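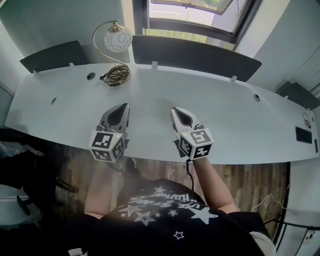
The long white desk, front edge curving from left to right.

How to Reset a Long Shared Desk

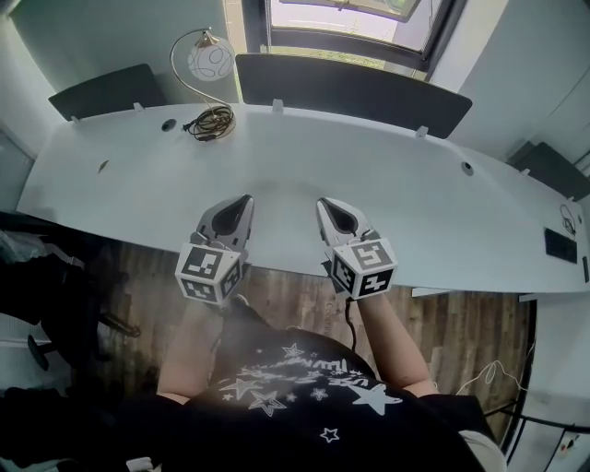 Astico, August

I love a long desk. Give me one big white surface with a gentle curve to it and I will happily spend a whole Thursday afternoon working out where the lamp goes! The one at Marty, our little studio in the Lidari building, has become my favorite, and these are the steps I use whenever it needs a fresh start.

What you need: a soft cloth, mild soap, a few cable ties and a tape measure.

1. Take off everything that moves. Lamp last, so you can still see the crumbs.

2. Wipe from the back edge toward you. Small dark marks usually lift with warm water, so try that before you scrub.

3. Set the divider panels along the far edge. Stand back and look down the line before you tighten any clamps — a tilted panel will bug you all week.

4. Leave a gap for the lamp. I like 40 cm between panels, enough for a round shade to breathe.

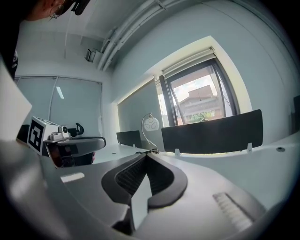 Lamp between two dividers, with the window beyond.

5. Now the cable! Straighten out the coil at the foot of the lamp, run it to the nearest grommet hole and drop the plug through. Tie up the extra underneath, loosely, and keep a little slack so the lamp can still be turned.

6. Check the light from your chair. With a window behind the desk, play with the blinds until you can look up without squinting. Our Putico bulb is 800 lumens and plenty for gray mornings.
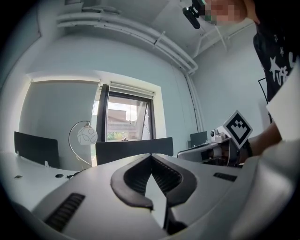

7. Go along the panels one more time and press on the top corners. If one wobbles, loosen both clamps, push it straight and tighten them a little at a time, switching sides as you go.

The whole thing took me 59 minutes on my first try, and most of that was the cable. Next up for me is the underside, where I want to add a tray for the power strip.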